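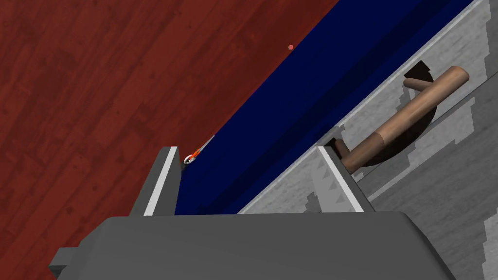 Sie wolle nicht den ganzen Tag dem Greifer beim Suchen zusehen, dafür sei sie nicht in die Montage gegangen, so steht es in einer der ersten Rückmeldungen aus der Schicht bei Borkell. Ich habe den Satz damals rot angestrichen und dann, ich gebe es zu, erst einmal weggelegt. Wir waren ja noch mit der Simulation beschäftigt und ziemlich stolz darauf!

Abb. 6: Simulierte Ansicht über die geöffneten Greiferfinger auf eine graue Front mit Stangengriff; links am Holzboden ein kleines orangerotes Teil mit silbernem Ring.

Startseite Ausgaben Autoren Hinweise Suche Kontakt

5.2 Was sich am Arbeitsplatz verschiebt

Der Griff in Abb. 6 ist für Menschen eine Kleinigkeit. Man fasst hin und zieht, fertig. Für den Greifer müssen wir Anfahrwinkel und Öffnungsweite vorher festlegen, und wenn der Finger zu nah an der Kante ansetzt, wird es in unserer Auswertung als Fehlversuch geführt (auch dann, wenn die Schublade am Ende doch aufgeht, darüber haben wir im Team lange gestritten). Insgesamt haben wir 4000 simulierte Versuche gerechnet und danach 200 am echten Schrank in der Halle gefahren. Die Parameter für den Griffabstand stammen aus Funis, unserem Planungswerkzeug, und wurden zwischen beiden Reihen nicht mehr verändert.

Spannender fand ich aber, was drumherum passierte. Vor der Umstellung holte sich jeder sein Werkzeug selbst aus den Schubladen. Das dauert, klar, aber man läuft ein paar Schritte, redet kurz mit den Leuten am Nachbarplatz und merkt nebenbei, dass die kleinen Dreher schon wieder im falschen Fach liegen. Mit der automatischen Ausgabe fällt dieser Weg weg. In den Gesprächen kam das viel öfter zur Sprache als die Angst um die Stelle, mit der wir gerechnet hatten und auf die unser halber Leitfaden zielte. Im Nachhinein hätte ich den Fragebogen anders gebaut.

Dazu kommt neue Arbeit, die in keiner Stellenbeschreibung steht. Irgendwer muss Fehlversuche quittieren, Fächer nachsortieren und Teile aufheben, die auf dem Boden landen. In der Simulation kostet so ein heruntergefallenes Teil gar nichts, wir setzen den Lauf einfach zurück. In der Halle bückt sich jemand. Bei Borkell blieb das meistens an den erfahrenen Kräften hängen, und zwar ohne Absprache. Am Standort Tranderstead gab es dafür ab Februar eine feste Rolle pro Schicht, und prompt klangen die Rückmeldungen dort deutlich freundlicher. Ob das an der Rolle lag oder an der etwas ruhigeren Auftragslage, können wir mit unseren Daten leider nicht trennen.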